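Course notes, part 2: Grasping in a simulated kitchen
Birkerum Technical School, automation line
Last changed 2024-03-29

What you should have ready

You must have finished the exercises from part 1, so that you can load a scene, move the arm by joint angles and save a run. If your installation from September is still the old one, please update it before the lesson. The update takes a while on the school network.

We work with the Flestico simulator on the machines in room 47. You may also use your own computer, but then I cannot promise help with the graphics driver.

The task

Each group gets one kitchen scene and one target object. The arm shall take hold of the target, lift it clear of the counter, and keep it still until the timer in the program ends. Other objects on the counter may be touched, but a run in which one of them falls to the floor is counted as failed.

Set the random seed to 3211 for your first run. All groups then start from the same positions and we can compare. After this you choose your own seeds. The program stops a run after 1000 steps, also when the arm is still moving.

Choosing a grasp

Many students take the middle of the object as grasp point. For a box this is often good. For an object which is round or becomes narrow at the bottom, the fingers can slide, and the object turns in the grip. Look first for a part with two flat sides, and check that it fits between the open fingers. Then choose the direction from which the arm comes. From above is the easiest, but look also at the wrist and the forearm, not only at the fingers. Tall neighbours are a common reason for collisions.

Make the approach in two moves. The first goes to a point over the object and can be fast. The second goes straight down and should be slow. Write down both points in your report with the unit.

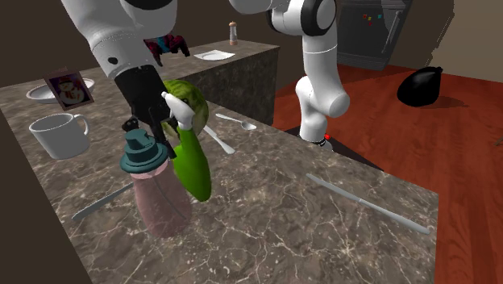
Fig. 1. The gripper at the green target, with the pink bottle close beside it.

In a scene like Fig. 1 the bottle decides much of the plan. If the approach comes in from the bottle's side, there is little room for the gripper. Draw the path on paper before you write any code, and mark where the open fingers need space.

The report

One report per group, at most 2 pages. Include your grasp point, your approach direction, the seeds you used and one failed run with your explanation. A failed run with a good explanation gives full points for that section. Please do not send video files by e-mail, put them in the Roltville folder.

Reading: Hjaltadóttir, the chapter on contact and friction. The section on soft fingers can be left out.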